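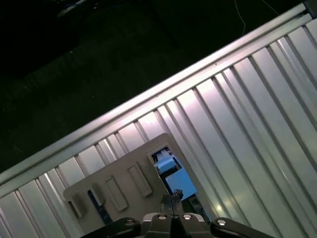
Unit 4: Daylight and Glare in Single-Story Buildings
Instructor: Mercedes Huanca

4.1 Terms
Illuminance is the light arriving on a surface, measured in lux. Luminance is the light leaving a surface toward the eye, measured in candela per square meter. Students mix these up in every lab report. A meter lying flat on a desk reads illuminance and says nothing directly about glare.

4.2 Reflectance
Reflectance is the share of incoming light that a surface sends back. It does not describe direction. A matte white wall and a polished metal sheet can have similar reflectance, but the wall scatters light evenly while the sheet returns most of it near the mirror angle. Ribbed surfaces break the reflection into bands, and the bands move as the viewer moves.

Worked case: a ceiling surface with a reflectance of 87 percent receives 3,000 lux. Light leaving the surface is 0.87 x 3,000 = 2,610 lumens per square meter. If the surface is perfectly matte, divide by pi to get its luminance, 831 candela per square meter.
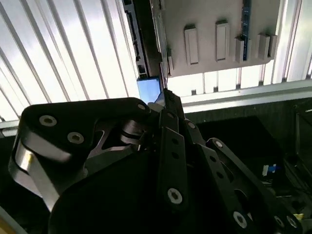

4.3 Diffusing glazing
A diffuser spreads light that would otherwise arrive as a beam. It lowers contrast on the work plane but can itself become a glare source when seen at a low angle. Check the view from a seated position as well as a standing one. The Ghoneim building plans show rooflights in section only - use the Nallari set for the exercise.

4.4 Exercise
Take readings on a regular grid at desk height, first with the electric lights off and then with them on. Subtract the first set from the second. Wait 30 seconds at each point before recording. Discard both readings at a point if the sky changes noticeably between sets.

Elango Amin has the meters. Sign them out before Saturday and return them with the caps on.

Reading for Unit 5: Plaker notes, sections on shading and orientation.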